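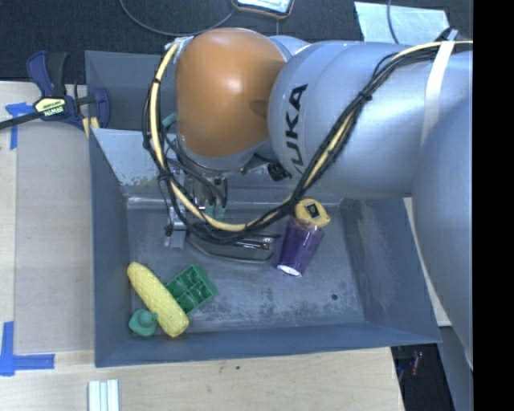
Fig. 1. Cables strapped along a KUKA arm, with a blue-grey bin on the tabletop.

Liltside Evening Classes
Looking After Cables and Leads
Handout 4: storage, inspection and small repairs
Elba Ojeda

Last time we dealt with choosing a lead: length, conductor size, type of plug. This handout covers what happens to it afterwards. Most of the leads brought in for the July clinic had been bought sensibly and then kept badly.

1. Why leads fail

A flexible lead is made of many fine strands of copper inside insulation, with an outer sheath over the lot. Each time it bends, the strands on the outside of the bend are stretched a little and those on the inside are squeezed. A gentle bend does very little harm. A sharp one, made over and over in the same place, breaks the strands one by one. The lead still works with half of them gone, but the remaining strands carry all the current and that spot gets warm.

The usual places for this are the first few centimetres behind the plug, the same stretch at the appliance end, and anywhere the lead passes over a hard edge such as a desk or a door sill.

Other causes, in no special order:
Pulling the plug out by the lead
Heat (toasters, irons, radiators, halogen lamps)
Sunlight on leads not made for outdoors
Furniture legs and chair castors
Rodents, in sheds and lofts mostly

2. Bend radius

Makers give a smallest bend radius for each cable, usually as a multiple of its outside diameter. Always use the printed figure if you have one. Where you have none, we use the class rule: make no bend tighter than a large mug for household leads, and no tighter than a dinner plate for heavy extension leads. These are deliberately generous.

A cable that moves in use needs more room than one that is fixed. Leave slack in it as a wide, open loop so that the movement is shared over a long stretch.

3. Coiling

The method from the practical, written out because several people asked for it.

Hold the plug end in your weaker hand. With the other hand, slide along the lead to one arm's length and bring it in to make a loop. Make the next loop by turning the lead over between finger and thumb so that it goes behind the first. Carry on, one over and one under, to the end. A lead coiled like this runs out straight when you throw it. If yours comes out in knots, one of the ends has probably passed through the coil.

Do not wind a lead round your elbow. It puts a twist in with each turn, and after a year or two the lead will never lie flat again.

Leads on a drum: unwind fully before running anything that heats. A wound drum cannot lose its heat, and the lower rating printed on the side is there for that reason. The Galtance drum we had on the bench showed both ratings on its label.

4. Ties and straps

Hook-and-loop straps are best for anything you undo often. Plastic ties are fine for fixed runs if left loose enough to turn with a finger. Wire bag ties cut into the sheath and should go in the bin. The Skustus straps cost 30p each from the class box.

5. Inspection

Unplug first. Run the lead slowly through your fingers from end to end and feel for flat spots, lumps, stiffness or stickiness. Look at both ends under a good light. If coloured inner wires show where the sheath enters the plug, take it out of use and refit the plug. Any cut through the outer sheath means the lead is shortened or scrapped – tape is not a repair.

Of the 169 leads checked at the July clinic, most of those set aside had faults at the plug.

6. For next time

Bring one lead from home that you are unsure of, unplugged and labelled with your name. Read the Lahlou booklet as far as the section on fuses. We will be fitting plugs, so bring a small flat screwdriver if you own one.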